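Home Service Desk My Tickets Knowledge Base Sign out
Last updated: 4/15/24

Ticket 2198
Queue: Demonstration and Teleoperation
Site: Vavley
Raised by: Annapurna Murthy
Assigned to: Glykeria Vrettos
Priority: Normal
Subject: Gripper reopens slightly during hand-guided recording; grasp lost on playback

Initial report

When a grasp is taught at the Vavley cell by remote control, the recorded gripper position does not agree with the position held by the operator. The operator closes the hand controller fully, the fingers close on the part, and the recording is saved without an error message. On playback the fingers stop short. The part is then either not lifted or is lifted and released early.

The fault was first noticed while teaching the upright bar task. It has since been reproduced with a short wooden block and with a rolled cloth. It does not occur when the same grasp is entered by typed command from the console.

The operator software is Umusen and the recorder is Paredes, both at the versions approved for the site. No change was made to either in the week before the report. The gripper fingers are the original set.

The requester asks whether the demonstrations already collected can be retained. There are 963 in the current batch.

Entry 1 — Vrettos

Ticket accepted. The site is asked to stop collecting grasp demonstrations until further notice. Reaching and pushing demonstrations may continue, as the gripper value is not used in those tasks.

Please supply the following: one recording of the fault, with the Paredes log for the same period; the calibration file for the hand controller; and confirmation of whether the operator rested between closing the fingers and ending the recording.

Entry 2 — Murthy

Recording, log and calibration file attached. The operator did rest. Our local guidance is to hold the grasp, pause, and then press the pedal to end the demonstration. The guidance was introduced to give a clean final position and has been followed by all operators here.

Entry 3 — Vrettos

The files have been examined. The controller sends a closing value between 0 and 2000. In the attached recording the value reaches 2000 and remains there while the operator is moving the arm. During the pause it falls gradually, and the pedal is pressed while it is still falling. The fingers do not follow this fall at the time, as the gripper driver ignores small changes while it is holding against a part. Paredes nevertheless stores the controller value and not the measured finger position, and on playback the lower value is sent as the target from the outset.

This accounts for the operator seeing a sound grasp and the robot later repeating a poor one. It does not yet account for the fall in the value. Two causes are possible: the spring in the hand controller, or the operator's own hand relaxing during the pause.

Action for site: repeat the bar grasp with the controller trigger strapped closed, pause as usual, and send the log.

Entry 4 — Murthy

Test carried out as instructed. With the trigger strapped, the value stayed at 2000 throughout the pause and playback was correct. The strap was then removed and the test repeated by a second operator, who was not told the purpose. The value fell as before.

We are content that the cause is the hand relaxing. The trigger is stiff, and operators have commented on this.

Entry 5 — Vrettos

Agreed. The controller spring is within its limits and no replacement will be issued.

The following settings are to be applied at Vavley:

In Paredes, under Recording, change the gripper source from Commanded to Measured. Restart the recorder afterwards; the setting is not read while it is running.

In Umusen, under Hand Controller, switch on Latch on Contact. The gripper command will then be held until the trigger is fully released.

On playback, add the standard closing margin to the measured position. Without the margin the fingers will reach the part but will not press on it, and a smooth-faced part such as the bar may slip.

The local guidance on pausing may remain in force. It is helpful for the arm position and does no harm once the latch is on.

Entry 6 — Murthy

Settings applied and recorder restarted. Bar task taught again by remote control with the latch on, wrist view attached to this entry. Playback was satisfactory on each attempt. The wooden block and the cloth were also satisfactory.

Please advise on the existing batch.

Entry 7 — Vrettos

The existing batch may be retained in part. The measured finger position was written to the Paredes side file even while the setting was on Commanded — it was simply not used. A conversion script will be run centrally to copy it across. Demonstrations with no side file are to be marked as unsuitable for training on grasp tasks. The originals must not be deleted.

Brarkau uses the same controller and has been asked to check its settings before its next session. Ticket to remain open pending that reply.

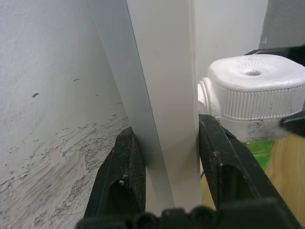
Brarkau — We have checked and our recorder was also set to Commanded. Our operators end the demonstration without a pause, so the fall in the value is small, but it is present in the logs. We have switched to Measured and turned the latch on. One point for the guidance: with the latch on, a light touch on the trigger no longer opens the fingers, and two of our operators took this for a fault. Could the note say plainly that the trigger must be let go completely? We have no objection to the ticket being closed.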